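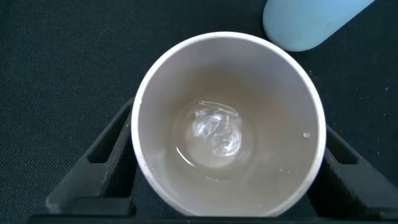

Joyce Mosoti writes that she bought one Paltano cup for her desk, ended up ordering the rest for the kitchen, and would now like to know why we stopped selling the saucer. We stopped because hardly anyone bought it. The saucer may come back if the maker runs another batch, and if it does it will be listed on this page under Matching items.

Paltano Straight Cup, White
Order code 2648 (single cup)
Order code 3227 (box of 4)
Maker: Domis
Availability: in stock, both codes

The Paltano is a plain drinking cup with straight sides, a round opening and no handle. White outside, light grey inside, with a thin white rim. The inside has a matte finish. There is no pattern and no lettering on the wall.

It is meant for cold drinks: water, juice, squash, iced tea, iced coffee, anything you would put over ice. People also use it for pencils and toothbrushes and there is no harm in that, but we describe it here as a cup and the notes below are about drinking from it.

Size and shape

The sides go straight up, so the opening is as wide as the body and ordinary ice cubes drop in without sticking at the top. The bottom is rounded inside where it meets the wall. A teaspoon or a bottle brush will follow that curve and there is no sharp corner for sugar or tea leaves to sit in.

Filled to the brim it holds about 300 ml. A sensible serving is less than that, especially with ice. If you want a full can of drink plus ice in one go, this cup is too small and you should look at the Paltano Tall instead.

The cups do not nest. Straight sides mean one will not go down inside another, so allow shelf space for each of them. They can be stood one on top of another for a short while, rim to base, but we would not leave a tower of them in a cupboard that gets opened and shut all day.

Colour

White is the only outside colour in this size. The grey inside was a change made by Domis in July. Before that the cup was white all through, and we had a steady trickle of letters about tea marks. The grey does not stop a mark from forming but it is slower to look dirty.

The inside can look different from one room to the next. By a window it is a pale cool grey. Under a warm bulb it goes slightly beige, more so low down on the wall. We have had cups sent back as the wrong colour for this reason, and when we put them next to new stock they matched. If you are trying to match something exactly, please order a single cup first and look at it where you mean to keep it.

Use with ice

Put the ice in first and then pour. Tipping a tray of ice into a full cup splashes, and with straight sides the splash goes up and over. For slushy drinks, crush the ice before it goes in. Do not crush ice inside the cup with a rod or the end of a rolling pin, as the matte surface will scratch and the scratches will show as bright lines.

The wall is single, not double. On a warm day the outside will become damp with a cold drink in it, the same as a glass would. Use a coaster on wood. If you want a cup that stays dry on the outside you need the insulated range, which is on its own page.

Do not freeze the cup with liquid in it. Chilling it empty in the fridge before use is fine.

Hot drinks

We don't recommend it. There is no handle and the single wall lets the heat through to your fingers. Warm milk for a child is about as far as we would go.

Washing

Wash it before first use. Warm water and washing-up liquid are enough most of the time. The cup can go in the dishwasher, top rack, opening down.

A matte surface holds on to small drops of water more than a shiny one does, and if you live in a hard water area those drops dry to pale dots on the grey. They are limescale and they wipe off with a cloth dipped in white vinegar. Rinse well afterwards. Drying the inside with a tea towel after washing saves you the trouble.

For tea and coffee marks, fill the cup with warm water, add a spoonful of bicarbonate of soda, leave it for an hour and wipe round with a soft cloth. Please don't use wire wool, scouring powder or the green side of a sponge. Bleach is not needed and will in time turn the rim yellow - we have seen it happen on cups from a canteen that soaked them every night.

Matching items

Paltano lid, order code 701. A push-on lid with a straw hole, sold singly. It fits both the single and the boxed cups, and it fits the old all-white version as well. It is not leakproof. It will keep wasps out of a drink in the garden and slow down a spill, and that is all we claim for it.

Rivadeneira tray. A flat tray with a raised edge, wide enough for the boxed set with room left for a small jug. Listed under Trays.

Fistitetti ice mould. Makes cubes of a size that suits this cup well. The larger Fistitetti mould makes a block that will jam across the opening, so please check which one you are ordering.

Paltano saucer. Not available at present. See the top of the page.

How it is sold

A single cup comes in a plain card sleeve. The box of 4 has card dividers and is strong enough to be posted on as a present without repacking, though the address label goes on a separate outer wrapper if you tell us it is a gift. We don't put a price slip in gift orders.

Both codes go out by ordinary parcel post. Orders placed before noon are normally packed the same working day. If one cup in a box arrives damaged, we replace the one cup; there is no need to send the others back. Keep the damaged cup until you hear from us, and a photo by email is usually all we ask for.

The present price holds until 18th October. After that the single cup goes up a little and the box stays as it is.

Returns

Unused cups can come back within thirty days in the sleeve or box they arrived in. You pay the postage unless the fault is ours. We can't take back cups that have been drunk from, unless they are faulty. Small specks in the surface, smaller than a pinhead, are normal and are not counted as a fault. A chip in the rim always is, so run a finger round it when you unpack.

Comments from buyers

Chukwuemeka Adeleke: I use mine for iced coffee every morning. It feels right in the hand and it doesn't tip easily. I would have liked it a bit bigger. With a decent amount of ice in there you don't get much coffee, so I make a second one. The grey has marked slightly near the bottom but the bicarb tip on this page took it off.

Unnamed buyer, box of 4: Good plain cups. Arrived quickly. One had a chip and was replaced without fuss. They take up more room in the cupboard than the old ones, which stacked.

Unnamed buyer, single cup: Returned it. I had not read that it was for cold drinks and burned my fingers on tea. No complaint about the service.

Unnamed buyer, box of 4 with lids: Bought for the caravan. The lids are stiff when new and loosen up after a week or so. The straw hole is on the narrow side, paper straws go through but my daughter's thick reusable one does not. Cups are fine.

Reply from the shop: The straw hole takes a standard drinking straw. Smoothie straws are too wide for it. We have added this to the lid page.

Unnamed buyer, single cup: Is the rim rough at all? My last cup in this style had a gritty edge.

Reply from the shop: No, the rim is smooth. The matte finish stops just short of it, so the part that touches your lip has a different feel from the rest of the inside.

Ordering

Add 2648 or 3227 to the basket, or quote the code by phone or email. For larger numbers, such as a café or a school kitchen, please write to us before ordering so that we can check what is on the shelf and give you a price for the lot. Mixed orders of cups and lids travel in one parcel where they fit.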